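3. Learning the first chords without a teacher 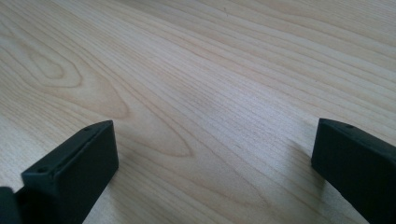

Figure 1. Wood grain on a pale, smooth surface.

The author is an independent researcher and teaches beginners' music at Rullholm.

Correspondence: via the Rullholm music desk

3.1 Who took part

I'd wanted to do this study for years, mostly so I could stop arguing about it in staff rooms. People who learn the ukulele from a book get told they'll pick up bad habits, and people who learn from an app get told much the same thing (usually by the same person!). So I put up a notice at Rullholm and another in the Losano library, and 46 adults signed up. None of them had played a stringed instrument before, although a few had done recorder at school and were keen to tell me so.

Half worked from a printed beginner's book and half from the Watach app, which covers the same first chords in very nearly the same order. I'd checked that beforehand with both open on my knee, and the only real difference is that Watach leaves G until after F, while the book does it the other way round. I swapped two pages of the book to match. Everybody started in August and everybody had the same soprano ukulele on loan, tuned by me on the first evening and by them after that, for better or worse.

3.2 What I asked them to do

Very little, on purpose. They were to play when they felt like it and jot down each sitting in a diary, with a line on what they'd practised. By the end I had 398 diary entries, and I've read every one of them, some with a cup of tea and some with my head in my hands. I also recorded each person playing the same short tune at the start of the last session, using C, F and G7 and a plain down-strum. Two other teachers at Rullholm marked the recordings for steady timing and clean chord changes without knowing who had used what.

I should say that the marking sheet was one I'd borrowed from the Venckus project on adult guitar learners and cut down quite a lot. Their version has a whole page on fingerpicking, and I didn't think it fair to mark anyone on something they'd never been shown.

3.3 What came out of it

On clean chord changes the two groups were so close that I wouldn't want to pick between them. Timing was another matter. The app people kept a steadier beat, and I think the click track explains a good deal of that, though I can't prove it from what I've got. The book people slowed down before nearly every change to F and sped up again afterwards, as if they'd been let out early. I do it myself when I'm sight-reading, so I've every sympathy.

The diaries were the bit I enjoyed most. Book users wrote far more about songs: which ones they'd tried, which ones the family had asked them to stop playing, where they'd skipped ahead. App users wrote about levels and streaks, and several of them were quite cross with themselves after missing an evening. One said she'd played a single chord at bedtime just to keep the streak going. I've counted that as a practice session, but I did think about it for a while.

Skipping ahead turned out to be common with the book, and 22 people in all (counting both groups) had a go at a song that used a chord they hadn't reached yet. These were often the players who made the cleanest changes in the recordings. Whether skipping ahead helped them, or whether the confident ones simply skip, is more than this study can tell me. I'd love somebody to look at it properly, with a bigger group and a longer run.

3.4 A few worries about all this

Diaries are only as good as the people keeping them, and I'm fairly sure some entries were filled in on the bus to the last session. The tuning bothers me too. A handful of the recordings are a good way flat, and although the markers were asked to ignore pitch, it's hard to hear a sour chord as a clean one. Next time I'd tune every instrument just before recording, and I'd use a slightly longer tune so the nerves have a chance to settle.

I also haven't said anything yet about singing along, which more people did than I'd expected, and which seems to affect the strumming hand quite a bit. I come back to that in Section 4, together with the strumming patterns.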